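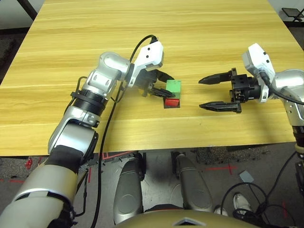 Kinnear handover group — notes, January

Present: Joaquín Fuentealba (chair), Binta Shehu, Petro Marchuk, Niall Halliday, Niall Baird (notes)
Started 2:10, Binta had to leave before the last item

1. Last time's actions
Petro's relabeling of the block episodes — done. Halliday's writeup of the wrist view ablation — half done, carried over. Baird to fix the shared folder permissions — done, then broke again, now done.

2. Data so far
Binta gave numbers. 200 teleop episodes of the two-arm block task, 160 kept after filtering. Most of the rejects are operator pauses over the filter limit, plus a handful where the timestamps from left and right arm drifted apart. Joaquín asked if the pause filter is too strict, a pause before a grasp might be real information. Petro: agree for the grasp, not for the long ones in the middle of nowhere. Keep the filter as is for this round, save the rejects in a separate folder, don't delete.

Red and green blocks only for now. Blue set is in the cupboard but Halliday wants color held back for the generalisation test. Agreed.

3. Method: the waiting arm
Main item, ran long. Recap for the minutes: the baseline policy predicts both arms at once, every step. Binta's version (Ginier branch) adds a "wait" output per arm, so one arm can hold its pose while the other closes on a block. Labels for wait come from the gripper speed, no hand labeling.

Result on 4 seeds: Ginier variant better than baseline on every seed for the side by side block layout. No difference when the blocks start far apart, which Binta expected. Joaquín wants the seeds plotted one by one, not a mean with a bar.

Halliday not convinced. Says the gain could come from smoother actions in general and not from waiting as such. Suggested control: same smoothing on the baseline, no wait output. Binta had thought of it, not run yet. Everybody thinks this is the experiment that matters, goes first in the queue.

Some back and forth on whether the waiting arm should hold its pose open or retract. Petro watched the rollouts and says holding close to the blocks gets in the way of the other arm's wrist camera. Baird: head view still has it. Petro: sometimes. No decision, Petro to go through the failures and tag the ones where the view is blocked.

4. Training length
All runs stopped at 4000 steps becuase of the cluster limit. Loss still going down a bit on the Ginier branch. Binta asked for longer jobs, Joaquín will ask Hesstead. If we get them, baseline gets the same length, otherwise the comparison is no good.

5. Start positions
Halliday: red block starts too close to the same spot across episodes, policy may be learning the spot. Checked the plot on screen and yes, there's a clump. New episodes to use the random position sheet (Petro has the script). Old ones stay in but get a flag in the metadata.

Baird asked if "success" is both blocks or either. Both. Readme says either, needs fixing.

6. Workshop paper
Short version only. Working title has Drirkier in it, Joaquín doesn't like it, nobody had a better one. Binta writes method, Halliday writes the limits section and is allowed to be grumpy in it. Figures wait for the control run.

Actions
Binta — smoothing control, same seeds as before
Binta — per seed plot
Petro — tag blocked view failures, send round position script
Halliday — finish ablation writeup, start limits section
Joaquín — ask Hesstead about longer jobs
Baird — metadata flag for old episodes, fix success definition in the readme

AOB: Petro asked for a rejects review sesion with two people on it. Halliday will join him.

Closed 3:25. Next one same time, Binta to chair.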